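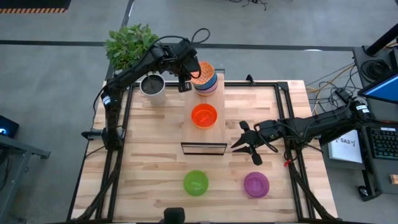 Malte Brandes wanted to know first whether the arm had dropped or been driven down, and he asked that nobody switch it on again until we could tell him which.

Gallery | Workshop & Safety
August - by Leonie Wegener

It had dropped. We were on the bowl job at Akthorpe, two arms working over one table, picking up bowls and stacking them on the raised board. At 14 minutes into a run Nuria Echevarría pressed the stop button to move a bowl that had ended up too close to the rail. The left arm held where it was. The right arm sagged about a hand's width, slowly, and came to rest with its fingers on the wood. Nuria's hand was on the other side of the table, so there was no injury and nothing was broken.

The arms are meant to hold position on a stop. We had tested this when the table was set up, but only with the grippers high and the arms folded back. With an arm reaching well out over the table there is far more load on the shoulder, and we had never pressed the button in that position.

Bowl stacking, with three already nested at the far end of the board and a single orange one in front of them. The lime-green and purple bowls are still down on the table.
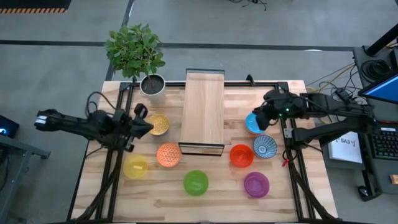

We repeated the stop 30 times with the right arm stretched out and people standing back from the table. It held on 24 of them and sagged on the other 6. The left arm, put through the same test, held every time. Zhenhua Wei then took the cover off the right shoulder and found a connector on the holding circuit that had not been pushed fully home. It made contact most of the time, and that is why the short tests in the spring looked fine.

The connector has been reseated and clipped. We have since done 99 stops at full reach without a sag, but the arm stays on reduced speed until Wiegand have looked at the shoulder themselves.

Bowls spread over the wood on both sides of the board, with the right gripper over the light blue one.

Changes for anyone using the table:
- The stop test at the start of the day is now done with both arms reaching out, one at a time.
- Hands stay off the table after a stop until power to the arms is off at the main switch.
- If an arm moves at all after a stop, leave it where it is and ring Zhenhua or me.

The Zellthorpe table has the same shoulder connectors and will be checked before it is used again.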